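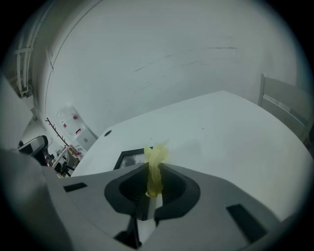 Start with salt percentage, before any talk of brine flavor. Most failed home ferments I get asked about were salted by the spoonful, and spoonfuls vary with the grain. Weigh the cabbage after trimming, multiply by 0.02, and weigh out that much salt. For wrapping the spice bundle, any thin material looks much the same once it is twisted up, like the crumpled yellow stuff on the screen now, see-through and wispy at the top. Thin plastic will not do for spices. Use cotton muslin, boiled first, tied with kitchen string. Pause for the handout to go round.

Next point: batch size. The Mistmont crock recipe is written for a big harvest and does not scale down well. The Halilović version is the one I use for this talk. It fills one jar and leaves headspace. Per batch:

Trimmed white cabbage, shredded, as the jar allows
Salt, 2 percent of cabbage weight
Carrot, coarsely grated, 115 g
Caraway, one teaspoon, in the bundle
Juniper berries, lightly crushed, in the bundle

Count the carrot in the total before working out the salt. The printed card leaves this out, so say it twice.

Massage until there is liquid in the bottom of the bowl. Ten minutes is usual with fresh cabbage. Stored winter heads are drier and may need a top-up: 280 ml of water with 6 g of salt dissolved in it, which keeps the strength near that of the jar. Do not top up with plain water.

Packing. Push down in layers with a fist or a wooden pounder. Bundle goes in at the halfway level, never on top, where it floats and picks up mold. Fold one outer leaf over the surface. Weight on the leaf. All solids under liquid. 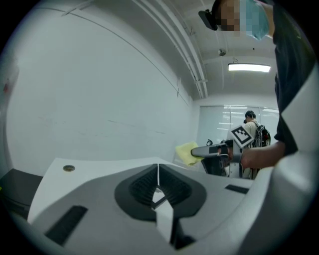 According to Ankica Shehu, the leaf matters less than the weight, and a jar with a heavy glass disk and no leaf came out just as clean on her shelf all through April. Accept the point. The leaf catches small shreds that slip past the disk, so I keep it for fine-cut cabbage and skip it for coarse.

Temperature. Room temperature for 3 days, out of the sun, on a plate to catch overflow. Then somewhere cooler. Taste from the end of the first week. Cloudy brine is normal. A flat white film is usually kahm yeast: skim it and check the weight. Fuzzy growth in any color means the jar is thrown out, contents included. Take this slowly, as it draws the most questions.

Lids. Rito style clamp jars: leave the rubber seal on, open once a day over the sink during the active stage. Tromano style screw lids: back off a quarter turn at night. Do not leave either one tight in the first days.

Serving, if time allows. Drain, do not rinse. Dress with sunflower oil and sliced onion. For cooking, add late and keep the heat low.

Questions. Spare handouts are in the blue folder by the door.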